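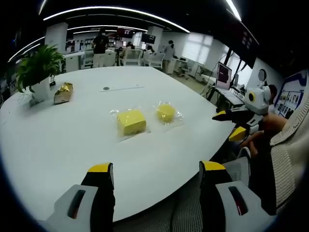
Any account of demonstration gathering should begin with the people who hold the tool, Hiwot Gebremichael argued when an early draft of this section was passed around, and should say plainly what they were asked to do and what was left to them. We have followed that advice. The section sets out how the examples were gathered and how they were checked. Training of the policy is treated separately.

Accept all cookies | Manage preferences

4.1 Task and setting

Figure 3. Gathering of tabletop examples with hand-held grippers, seen from the camera on one of the tools. Two wrapped sponges lie near the center of the table; a second gripper is held at the right.

The examples reported in this section belong to the soft goods part of the Wuva collection. The task family is narrow. A person holding a gripper picks up a light, easily squeezed object from a table, moves it to another part of the table, and lets go. Wrapped sponges were included in the object set for two reasons. They change shape when they are gripped, and their clear plastic covering moves separately from what is inside it. A grip that closes only on the loose plastic may still lift the object, and such a grip often looks correct in the camera view until the object swings or slips (Figure 3).

All sessions in this part of the collection were held in a working office. An earlier set, gathered in August at the Birex site, had been recorded against a plain backdrop under fixed lighting. Policies trained only on that set did poorly when the background was changed, and the decision was made to gather the next set in a room where people were going about their normal work. No attempt was made to clear the area beyond the table or to control the daylight from the windows. Objects with no part in the task were allowed to remain on the table, provided that they did not block the path of the gripper.

4.2 Collection procedure

Each session consisted of 40 demonstrations by one person. Before the first demonstration, the person moved the gripper slowly over the table so that the position of the tool could be tracked from a known start. The jaws were then opened and closed fully 2 times, which gave a reference for jaw width. Sessions in which either step was missing were excluded.

Starting positions were drawn from a printed set of layouts prepared by Ayane Nomura. A layout gave the rough place and heading of each object but did not fix either exactly. People were told to place the objects by hand and to accept small differences. We found that stricter placement slowed the work a good deal and produced examples that were too much alike to be useful.

The written instructions were kept short. The person was asked to approach at a comfortable speed, to close the jaws on the body of the object where possible, and to pause briefly before letting go. Mistakes were not to be hidden. If an object was dropped, the person was to pick it up again and carry on, and the whole attempt was kept under a separate label. These recovery examples make up a small share of the set, but they were valued by the group working on the policy, who had asked for them more than once.

Some sessions used two grippers at the same table. In these, each tool kept its own recording, and the two recordings were matched afterward by their clocks. A second gripper in view was treated as an ordinary part of the surroundings and was not masked out. Selamawit Tsegaye has pointed out that this choice may teach the policy to expect a partner that is absent at test time. We did not see clear signs of this, although the test set is too small to rule it out.

4.3 Checking and labeling

Every demonstration was watched in full by one checker, and a second checker watched all those marked as doubtful. The checker recorded whether the object had been gripped by its body or by its wrapping, whether it had been dropped, and whether the object had been out of view at the moment of closing. The last of these was the most common fault - the fingers of the tool can hide a small object when the approach is steep.

Agreement between checkers was good on drops and weaker on the type of grip. With clear plastic, it is often hard to say from the camera view alone where the jaws have closed. A third label, "unclear," was added on 31 Oct 2022 at the request of Gisela Carrasco, and the 65 demonstrations already in dispute were moved to it. They were left out of the main training runs but remain in the released files.

Tracking failures were handled by a simple rule. If the position of the tool was lost for longer than the pause before letting go, the demonstration was discarded. Shorter losses were filled in from the readings on either side and flagged.

4.4 Limits of the set

The people who gave demonstrations were all staff of Altelent or Economou, and most had used the gripper before. Their movements are likely to be smoother than those of a newcomer. Only one table height was used, and the object set contains few heavy items. Readers who wish to reuse the examples for other tasks should bear in mind that the labels describe grip and release only, and that the path between the two was not judged.

12 shares | 3 comments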